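Lesness Haushaltsarm – Handbuch für Einrichtung und Betrieb
Abschnitt 4: Erste Aufgabe »Flaschen umräumen«

4.1 Bevor Sie anfangen

Sie haben einen Roboterarm gekauft, damit er Ihnen die Hausarbeit abnimmt. In diesem Abschnitt lernt er, eine Wasserflasche von einer Stelle an eine andere zu stellen. Ein Kind kann das mit zwei, allerdings räumt ein Kind danach nicht auf Befehl weiter.

Planen Sie für die erste Einrichtung einen Nachmittag ein. Hryhorii Hnatiuk, der die Werksabnahme leitet, schafft es in 26 Minuten, hat es aber auch schon sehr oft gemacht.

Sie benötigen:
– den montierten Arm mit Hand (siehe Abschnitt 2)
– die Steuersoftware Jidar, lizenziert und gestartet
– einen Tisch, der nicht wackelt
– ein Tablett und einen offenen Karton mit niedrigem Rand
– einige volle, verschlossene Wasserflaschen gleicher Sorte

Hinweis: Gläser, Porzellan und Erbstücke gehören nicht zur Aufgabe »Flaschen umräumen«. Sie gehören in einen Schrank, und der Schrank gehört in ein anderes Zimmer.

4.2 Arbeitsplatz einrichten

1. Tisch freiräumen und so ausrichten, dass der Arm Tablett und Karton erreicht, ohne sich ganz zu strecken.

2. Tablett und Karton nebeneinander aufstellen. Zwischen beiden muss die Hand auch mit gespreizten Fingern Platz haben.

3. Flaschen aufrecht einstellen. Liegende Flaschen erkennt Jidar zuverlässig, greift sie aber mit einer Zuversicht, die durch nichts gedeckt ist.

4. Kabel so führen, dass der Arm sie bei voller Drehung nicht spannt. Wer darüber stolpert, verschiebt die Kalibrierung und beginnt wieder bei Schritt 1.

5. Not-Halt in Reichweite legen. Gemeint ist Ihre Reichweite, nicht die des Arms.

Vorsicht: Während der Arm unter Spannung steht, nicht in den Arbeitsbereich greifen. Auch nicht kurz, und auch nicht, um eine Flasche »nur ein bisschen« geradezurücken.

4.3 Greifen

6. In Jidar die Aufgabe »Flaschen umräumen« wählen und das Tempo auf Stufe 2 stellen. Höhere Stufen sehen auf Messen gut aus.

7. Hand über die Flaschen fahren lassen und warten, bis die Zielflasche im Kamerabild markiert ist. Danach den Griff freigeben. Die Finger sollen die Flasche seitlich fassen und den Deckel frei lassen. 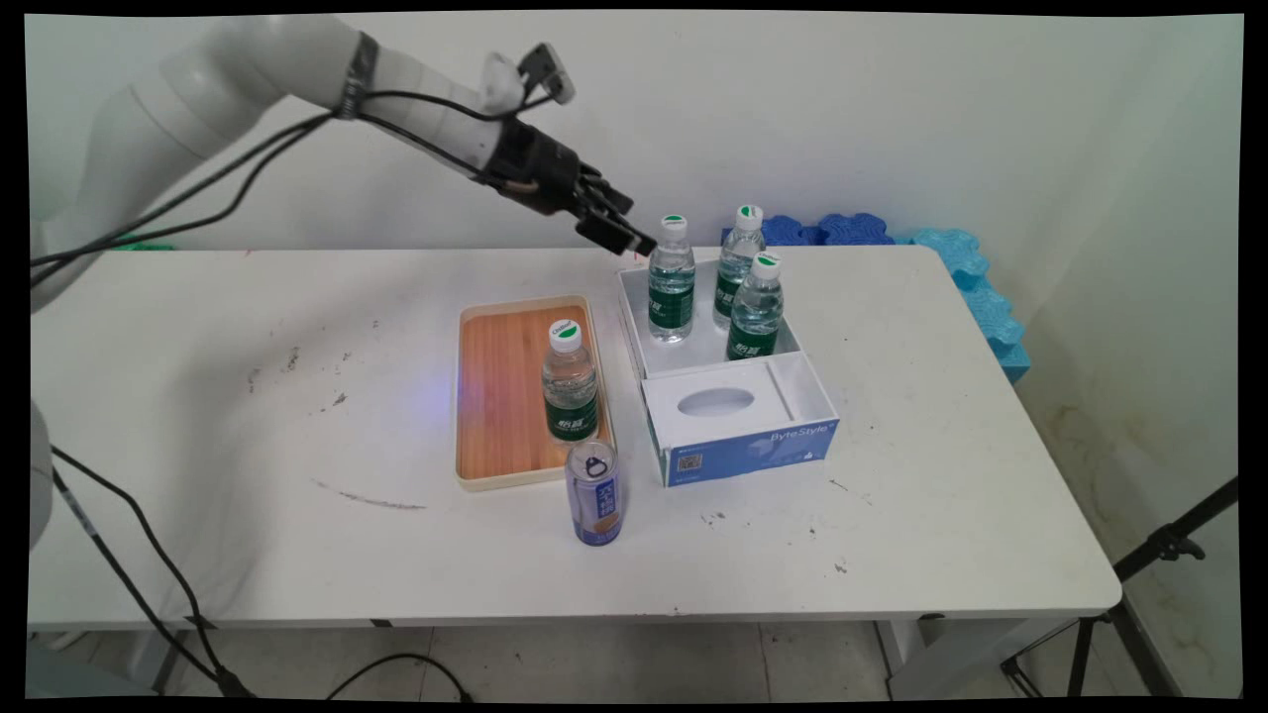 Anfahrt am Karton und Griff um die Flasche

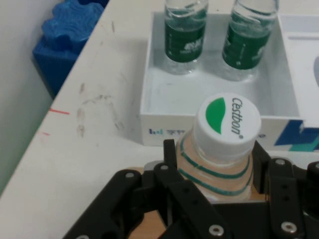

8. Druck prüfen. Beult sich die Flasche ein, den Wert »Griffkraft« senken. Rutscht sie, den Wert erhöhen. Zwischen beiden Zuständen liegt ein schmaler Bereich, den Sie bitte notieren, denn nach dem nächsten Update fragt Jidar erneut danach.

9. Flasche anheben, absetzen, Hand öffnen. Die Hand muss vollständig geöffnet sein, bevor der Arm zurückfährt. Andernfalls kommt die Flasche mit.

10. Den Ablauf 16-mal wiederholen. Abbrüche zählen mit, Wutausbrüche nicht.

4.4 Was Sie erwarten dürfen

Im Dauertest unseres Kollegen Matvii Harasym standen am Ende 79 Prozent der Flaschen dort, wo sie stehen sollten. Der Rest stand auch irgendwo. Für eine Maschine ist das ein ordentlicher Wert, für eine Küchenhilfe ein Kündigungsgrund.

Dosen, Tetrapaks und Flaschen anderer Form müssen einzeln angelernt werden. Das Modul Suden für Geschirr ist seit Juli als Vorabversion erhältlich. Wir empfehlen es Kunden mit Kunststoffgeschirr.

4.5 Störungen

Arm bleibt über der Flasche stehen: Die Erkennung ist unsicher. Licht verbessern, spiegelnde Gegenstände entfernen, Schritt 7 wiederholen.

Hand greift daneben: Handkamera neu kalibrieren (Abschnitt 3.6). Bleibt der Versatz bestehen, die Klemmung am Handgelenk nachziehen.

Flasche fällt um: Not-Halt drücken, Flasche aufstellen, Not-Halt lösen. Versuchen Sie nicht, schneller zu sein als der Arm – auf Stufe 2 wären Sie es zwar, aber die Gewohnheit rächt sich später.

Meldung »Aufgabe erfolgreich« bei leerer Hand und unverändertem Karton: bekannter Fehler. Protokoll sichern und an den Kundendienst Zakharchenko senden, mittwochs ist dort auch das Telefon besetzt.

Weiter mit Abschnitt 5: Arm abschalten und sicher parken.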